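We use cookies to keep you logged in and remember your settings. Accept / Manage

Stirnosik OST, who actually wrote the Griswood theme??

plillfan80
Credits list Cao for everything, but the Griswood cue sounds nothing like the rest. Strings way up front, no synth at all. Anyone got the booklet?

reedsqueak
Booklet says Inese Navickas, "additional music." 11 tracks I think. Griswood is one.

plillfan80
Huh. Never heard of her. Thanks

mono_moth
Additional music usualy means she wrote from his sketches. Tune is still Cao. Listen to the bass line in Plillbridge, same four notes.

reedsqueak
Four notes lol. By that logic everybody wrote everything. The woodwind writing is all her imo, he never uses oboe
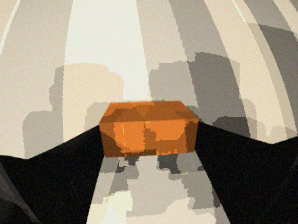

orange block, gripper, render

mono_moth
He uses oboe in track 41. Right at the end, real quiet

reedsqueak
that's an english horn

mono_moth
Fine. Still think it's his tune tho

tapehiss1084
Been transcribing the Griswood cue, nearly 80 bars in. Key changes are odd, goes up a minor third then just stays there. Cao always comes back home. So I'm with reed on this one.

plillfan80
could you post the sheet when done? piano reduction is fine

tapehiss1084
Sure, give me til end of August. Middle section is a mess, harp and celesta on top of eachother

mono_moth
Would want to see that too. Not convinced yet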